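Sloped Walls and Scuffed Floors: Choosing a Sheet-Metal Bin

By the Workshop Storage Desk, Mikitz Review
Sep 7, 2007

The open sheet-metal bin is the least discussed item in most storage catalogs. It has no lid, no lock and no moving parts, and buyers tend to pick one by outside dimensions and price. Those two numbers say little about how the bin will behave once mixed household goods are dropped into it every day.

Wall angle is the first thing to check. A straight-walled bin gives the largest floor for a given opening, and it stores well against a flat surface. It is also awkward to reach into. A hand going down beside a vertical wall has no clearance at the knuckles, and small items lodge in the corner where wall meets floor. A wall that leans outward opens up that corner. The cost is floor area: the Brestance 60, which leans more than most, loses enough of it that long items have to be laid diagonally.

Outward slope also lets empty bins nest. In March we stacked empties from two makers in a storeroom at Pulurcombe and found that the painted ones bound together after a few days under load. Bare metal separated more easily. A strip of cardboard between bins solved the problem for both.

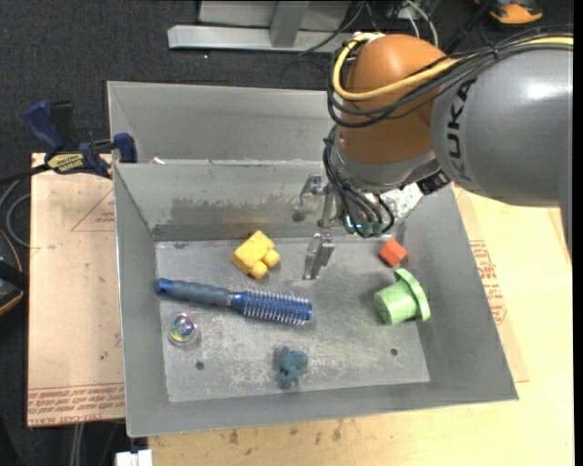
Floor finish matters more than wall finish. Paint on the walls is touched now and then; the floor takes every drop and every drag. A gray floor hides this fairly well, though not completely, and a bin in regular use will look scuffed long before the metal is affected. Mixed contents are the usual reason. A blue round hairbrush and a yellow block toy with rounded knobs sharing one floor have almost nothing in common as shapes, and each wants to be picked up differently. The brush can be taken by the handle or across the barrel. A blocky toy is best gripped across its flat sides, clear of any projection. Spread out in one layer, both are simple to get at. Piled up, the brush catches on whatever lies against its bristles.

For this reason we recommend sizing a sorting bin by floor area and ignoring the volume figure on the label. The Lefèvre catalog lists its mid-size model at 544 square inches of floor, enough for a single layer of bathroom and playroom items with hand room between them. Filling it deeper turns it into a storage bin, and a plastic tub does that job for less money.

Two bins placed one directly behind the other work better than one large one. The front bin takes unsorted items and the rear bin takes whatever has been dealt with. Keep the rims close together so that nothing falls between them. If the bench is shallow, turn both so the short sides face you.

Edges should be folded. A raw sheared edge will cut a sleeve and eventually a finger, and filing it down removes whatever coating was there. Run a cotton rag along the full rim before buying. If it snags, choose another.

Cleaning is done dry where possible. Tip out the grit, brush the corners, and wipe with a barely damp cloth. Abrasive pads brighten the floor for a week and leave it marking faster than before.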